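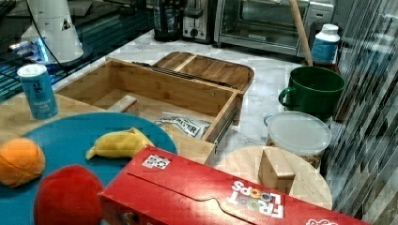
Figure 1. Training kitchen, counter section: bamboo box with lid open, cereal box, play food on a plate, green mug, lidded container and round cutting board.

Pustby Home Skills Kitchen
Progress report to the Norkier fund, March 2019
Prepared by Hậu Dương

1. Scope
The grant covers fitting out one training kitchen and writing the exercises that go with it. This report deals with counter items, storage and small appliances. Plumbing and lighting are reported separately under the Vass contract.

2. Counter items
The inventory stands at 926 entries, including spares. Each entry has a shelf code and a replacement cost. Dishes, mugs and boards are kept in mixed colors and materials so that trainees sort by use and do not rely on matching sets. Play food is used for the sorting and plate-setting exercises. Perishable food is brought in only for cooking sessions.

Retail packaging remains part of the stock. The Froot Loops box in Figure 1 belongs to the dry goods group, where trainees practice opening, closing and shelving cartons. Cartons wear out at the top flap and are replaced when the flap no longer holds. Replacements to date: 59.

3. Storage
Bamboo boxes with hinged lids were bought for small packets and loose pieces. The lid can be left propped open during an exercise. Hinge screws are checked monthly. Clear containers with lids are used where the contents need to be checked from the side. Labels for these are still handwritten; printed labels are on order from Pelik.

4. Appliances
The toaster oven, toaster and coffee maker are placed at the back of the counter, leaving the front for work. Cords are to be routed behind the appliances. Two outlets on the left side share a circuit, and the electrician has quoted for a split. The quote is within the contingency line.

5. Sessions
More than 400 sessions have been logged. The put-away exercise takes the longest and has been divided into two parts, counter and shelves. The written instructions were shortened to one page each.

6. Open items
Printed labels: due before June.
Circuit split: awaiting approval from Norkier.
Spare lids for clear containers: 100 ordered, not yet delivered.
Shelf code list: to be reissued after the next stock check.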